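2020-09-08, reading corner, second go

Started after lunch. Plan was to get the corner by the white wall sorted before the Gremley shelving turns up for the back room, so we aren't moving two lots of stuff at once.

The low unit stays where it is. I tried it on the other wall in June and it blocked the walkway. It has the three cubbies with the wide base sticking out in front, and people sit on the base whether we want them to or not. Checked it for rocking, none. The finish is the grey wood grain, Bodin call it something else on the invoice but it's the same as the sample. The red in the cubbies is darker than I remembered and matches the cushion well enough, so I won't order the other one.

Things on top of the unit at the start: cushion, tissues, a bottle, a small packet. The cushion goes down on the base once the picture is settled. Tissues can stay. The bottle and packet want to go back to the kitchen.

Power: the white strip is on the floor at the left with the stand plugged into it. The black cable still runs out across the floor and I don't like it there. Measured from the strip to the wall side of the unit and the run is 237 cm if it goes round the edge. The cable we've got won't make that. Need a longer one, Zader have them in black and white. White would show less against the skirting. Asked Brynhildur Zoëga if she has one in her drawer, waiting to hear.

The picture: the LOVE OF NATURE print, white with a black frame and a grey leaf under the words. Two places it could go.

a) Standing on top of the unit, leaning back on the wall. No holes, easy to move. Takes up the space where the cushion is now. Could slide on that surface, so it would want a bit of felt or a couple of rubber dots along the bottom.

b) Hung on the wall over the unit, bottom of the frame 22 cm above the top. Looks better from the door. Needs one hook, and I'd have to ask before drilling.

Going with (a) for now and leaving (b) until the wall has been looked at. Pick the frame up by a bottom corner and keep off the front, it marks easily.
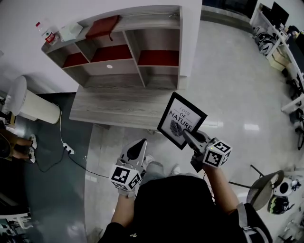
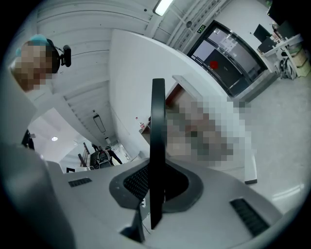

Floor in that corner needs doing properly. It's glossy and shows every scuff, and the Cluno cleaner leaves a film if you use it neat. Half a capful in the bucket is plenty. Leave it 45 minutes before putting anything back.

Lighting is fine for daytime. For evenings the corner could use a lamp, but that's another cable, so sort the strip out first. Not buying anything until the longer cable is in.

Still to do:
- longer cable, white if they have it
- rubber dots for the frame
- ask about the hook
- bottle and packet to kitchen
- the clasp on the top right edge of the unit, find out what it's for and whether it can come off. It could catch a sleeve.
- write the Bodin order number inside the job folder, it's only in my email at the moment

If anyone is in before me tomorrow, please leave the unit where it is. The distance to the wall is set and I don't want to measure it again.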